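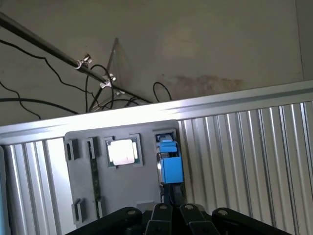

Zurnilia, July

Karthikeyan Rajan asked me to bring a biscuit tin, and I thought he was after biscuits. He wasn't (though he ate some). He wanted the tin for my screws. I'd written to him at Gastari, the repair workshop he runs in the old dairy behind the bus depot, to ask if he'd talk me through what's inside an office desktop and which bits are worth saving. I've owned computers for most of my life and I could not have told you what any of it was called!

"That's most people," he said, when I owned up. "You can drive a car for 30 years and never open the bonnet. But a desktop's easier than a car. It's a box with a few things plugged into a board. If you can put a plug in a socket you're nearly there."

So we started with the lying down. A tower wants to be on its side before you do anything, he told me, with the open side facing the ceiling, so you're looking down into it as you would a suitcase. I had only ever tried it with the thing upright under a desk, on my knees, with a torch in my teeth. He winced when I told him that.

"Table. Always the table. And switch it off at the wall, take the lead out, then hold the power button in for 10 seconds. People forget the button. Then touch some bare metal on the case before you touch anything else."

What does the button do? It uses up whatever charge is left hanging about, apparently. I've since done this at home to my own machine and felt very professional.

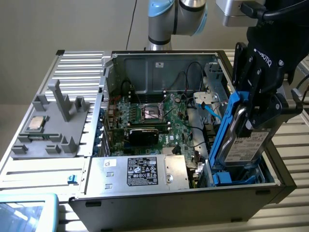 I asked him which part he takes out first, expecting something grand like the processor. He laughed and said the hard drive, every time, and it isn't for any technical reason.

"It's the only bit that's got somebody's life on it. Photos, letters, the tax. Everything else in the box is just parts, you can swap any of it and the owner would never know. So the drive comes out, it gets a paper label with a name, and it goes on the shelf. Then I relax."

He told me about a job from Ferkar, a firm of surveyors, who dropped off a vanload of desktops and swore blind they'd all been wiped. "They had not been wiped," he said, and left it there, and poured the tea. He now has a form that people sign, and he wipes everything again himself anyway. He was quite cheerful about this. I think he likes the wiping.

I wondered about the old-fashioned drives, the ones with spinning discs, and whether anyone still wants them. He does keep them if they test well, for backups and for people with a lot of music. For everyday use he'd rather you had a solid-state one, and he said that if I only ever spent money on one thing for an old computer, that should be it.

"Somebody brings me a slow machine and they've already decided it's dying. I put in a solid-state drive and perhaps a bit more memory, and they ring me up to ask what I did. One lady thought I'd given her a different computer."
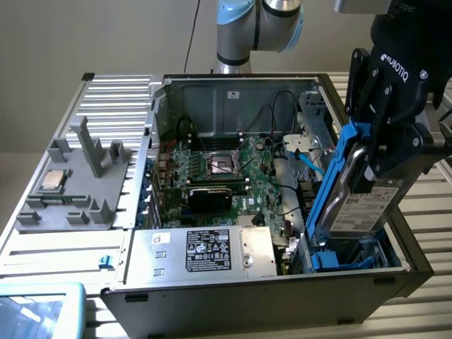
Memory was my next question, and here he got properly stern with me. The sticks only go in one way round, there's a notch that has to line up, and you push until the clips at the ends close on it. Mine, when I tried with a practice stick, did not close. I was being much too polite.

"Everybody is gentle with the memory and rough with the processor," he said. "It ought to be the other way about. Memory wants a good firm press. The processor you just set down in its place, no pushing, and then the lever does the work."

And the processor is where he's seen the most tears. The chip itself is quite sturdy, he says, but on lots of boards the tiny pins are down in the socket, and a dropped screw or a trailing sleeve will bend them. He once spent an entire evening straightening a few with a sewing needle and a magnifying lamp for a student, and charged 10 pounds for it, and still sounds pleased. Does he recommend it? "No! Keep the cover on the socket. Buy the cover if you've lost it. And roll your sleeves up."

We got on to cables after that, which he has feelings about. He hates a tug. You hold the plug, never the wire, and if it won't budge there's a little catch you haven't found yet. He uses a scheme he picked up when he worked the bench at Dizon years ago, a scrap of masking tape on each plug with a matching scrap by the place it came from. I asked if he couldn't simply remember. "I can," he said. "Then the phone goes."
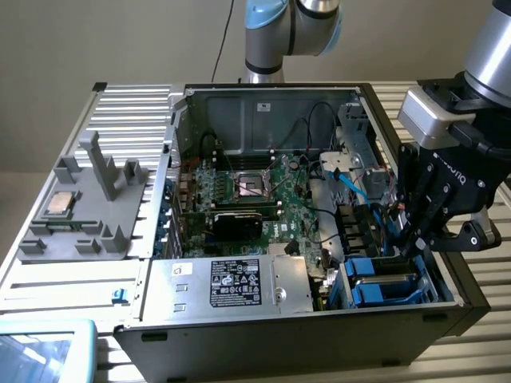
Office machines are his favourites, which surprised me, as I'd assumed he'd go for the flashy gaming ones with the lights. He likes them plain, and he likes the ones where somebody has thought about the person doing the repairs. The Dell is a good one for learning on, from that point of view. You can see the blue plastic dotted round the grey and the green, on the drive caddy and down the row of latches by the expansion slots, and a splash of colour like that gives a beginner somewhere to look. "Colour helps," as he put it. "You're nervous, you've got the lid off, your eye wants something to go to." He'd have you lay the side panel flat next to the case too, close by, where you won't tread on it.

How long should it all take? For him, stripping a tower down to the bare board is a 15-minute job. For me he suggested an afternoon and no visitors. He also told me to put each part down somewhere it has a place of its own, a tray or a box with compartments, even an egg box for the little things, and never in a heap. The screws go in the tin in the order they came out, with a bit of card between each lot. I'd have thrown them all in together.

I asked, as I was putting my coat on, what he does with the parts that aren't worth keeping. Boards and cables go off to a metals recycler once the crate is full. Power supplies he won't let anybody open, me included, even the dead ones, and that was the only time all afternoon he raised his voice. They can hold a charge and they're sealed for a reason. Cases he finds hardest to part with, and there's a wall of them in the back passage that his wife would like a word about.

If you've an old desktop you'd like looked at, Gastari takes them in most mornings from 10, and you needn't ring first. Bring the power lead, and write down your password if you want him to check that it starts up properly afterwards. He says the biscuits are optional, but I'd bring them — the ginger ones went first.

Ezekiel Pruitt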